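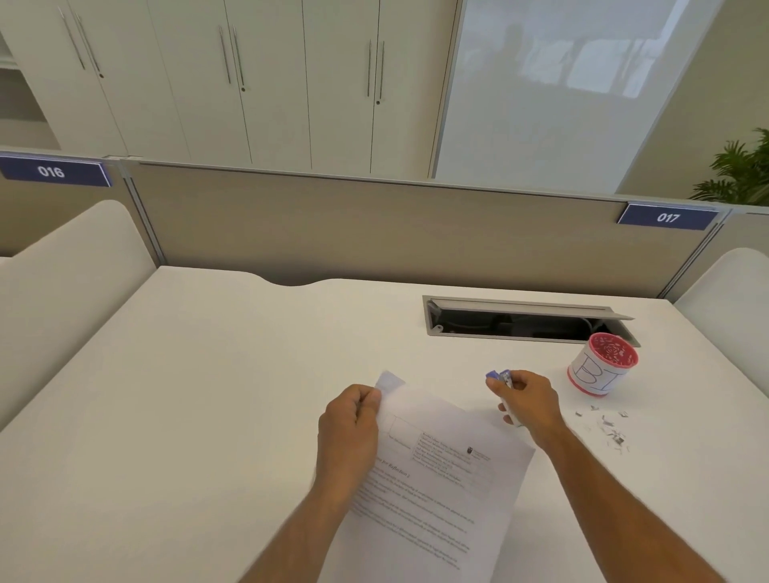 Reading Circle's Reflection Packets Are Nearly Ready at Umivberg Library

Feb 28, 2026

If you have walked past the back office at the Umivberg library this week and wondered about the steady click of a stapler, the winter reading circle is putting together its reflection packets, and there are a good many of them to get through. The group signed up 138 readers this season, up from 100 last winter, and every one of them gets a set of printed pages to take home, think over and scribble on before the closing evening.

The packets are the work of Ivone Toledo, who started the circle from her own kitchen table and still writes all the questions herself. Each reflection has a heading and a number, with a box of small print at the top of the page, and the sheets are held with a single staple in the upper left corner. She tried paper clips one year, and she would rather not talk about it (pages turned up under chairs well into spring, and one was found in the returned cookbooks).

"People think the stapling is the dull part, but I like it," Toledo said, squaring up another stack against the desk. "You get to read the questions over again, a line here and a line there, and you start wondering what everybody is going to say."

It is homely work, done at a plain white desk with a little blue-and-white stapler and a red-and-white pen cup, its paper band lettered by hand, keeping company beside it. Bits of staple do pile up over an afternoon, and Heriberto Cuautle, who is helping with the packets for the first time, has promised to sweep them up before anyone leans an elbow on them. He has also learned to press down slowly on the thicker sets.

The questions this winter follow the circle's long novel, all 656 pages of it, which had a few members grumbling in the first week and has since won most of them over. The second reflection asks readers to choose one room from the story and write about why they would or wouldn't want to sit in it for an evening. Answers can be as short as a sentence, and drawings are welcome too!

Packets may be picked up at the front desk during regular hours. Readers who can't get to the library may ask for theirs by mail, and 37 have done so already, so please leave your address soon if you would like to be added to the list. There is no charge, and late joiners are still very welcome.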